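Identifying the first edition of a sea novel reissued under two titles
Community Help – Books, Authors and Publishing History
Asked 28 May 2022 by Ilham Hegazy
Status: Answered

Question

I am preparing a short bibliographic note for the members' bulletin of a reading society and would be grateful for guidance on the following matter.

The society holds a copy of a nineteenth-century sea novel, The Mate of the Treltska, issued by the house of Oberholzer. The title page bears no date. A second copy, which has come to us through a bequest, carries the title A Winter out of Drukport and names the same publisher. The text of the two books appears to be the same for the first two volumes. In the third volume, however, the second copy has an additional chapter in which the captain returns to Drukport and settles his brother's debts.

Three points remain unclear to me:

1. Which of the two titles should be regarded as the original, and on what evidence.
2. Whether the additional chapter was written by the author or supplied by the publisher. It is noticeably more moral in tone than the remainder of the book.
3. How the two copies should be entered in our catalog. The present catalog treats them as separate works, and members have in the past borrowed one after the other in the belief that they were different novels.

Neither copy contains a preface. Both have been rebound. The Winter copy has a publisher's list at the end, and the Mate copy does not. I have consulted the one printed guide to the author that our library holds, the Zilell handlist, but it gives only the second title and offers no comment on the ending.

Any reply that cites a source would be especially welcome.

Ilham Hegazy

Answer 1 (accepted by the person asking)
Posted by Lachlan Rennie

The question of priority can usually be settled from the physical book, even where the title page is undated. I would suggest the following order of work.

Begin with the publisher's list in the Winter copy. Lists of this kind were often printed separately and bound in when copies were made up for sale, so the list does not date the printing of the text. It does, however, give the earliest point at which that particular copy can have been bound by the publisher. Note every title described as "new" or "just ready" and look these up in trade notices of the period. Please bear in mind that your copy has been rebound, and a binder may have moved or added leaves.

Next, compare the running heads. When a novel was reissued under a new title, the publisher frequently replaced only the preliminary leaves and left the old title standing at the head of each page, or changed it in the first volume and overlooked the others. If the words "The Mate of the Treltska" appear anywhere in the text pages of the Winter copy, the matter is very nearly decided in favor of Mate.

Third, examine the place at which the additional chapter begins. In my own copy of Winter, the last page before it is page 100 of the third volume, and the chapter that follows is set with 2 fewer lines to the page. A difference of this sort suggests that the chapter was set at another time. I also find "The End" faintly visible at the foot of page 100, where it seems to have been imperfectly removed from the plate.

On the authorship of the chapter, I would advise caution. A change in moral tone is weak evidence. Authors of sea stories who began by writing for adults often turned to younger readers later in their careers, and some revised earlier books with that audience in mind. An author who had left the service and settled ashore might well have wished to give his captain a quieter ending. Unless a letter or a payment record can be found, the note should state that the chapter is "of uncertain authorship" and leave it there.

For the catalog, one entry for the work is the usual practice, under the title of the earliest known edition, with a cross-reference from the other title. Each copy is then described beneath it, and the presence or absence of the additional chapter recorded in a note.

The Zilell handlist is dependable for dates of death and for magazine appearances. It is less dependable for variant titles, as the compiler worked mainly from secondhand booksellers' catalogs.

Answer 2
Posted by a registered member

I believe it was first called A Winter out of Drukport. My grandfather's copy had that title and it was very old. I no longer have the book. There was a picture of a ship on the cover, or possibly a harbor.

Comment from Ilham Hegazy

I thank both members. The running heads in volume 3 of our Winter copy do read "The Mate of the Treltska" from page 41 to the end of the original text, and the heads of the additional chapter give the newer title. I shall enter the work under Mate. I did not find any trace of "The End" at page 100, although the paper at that point is stained. The note will appear in the March number of the bulletin.

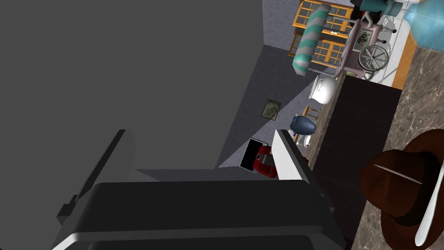
Answer 3
Posted by a registered member

In addition to the above, members may wish to check whether a serial version exists. Many sea novels of the period ran in monthly magazines before they were issued in volumes, and the serial title was not always kept. If a serial is found, its ending should be compared with both copies before the catalog entry is made final.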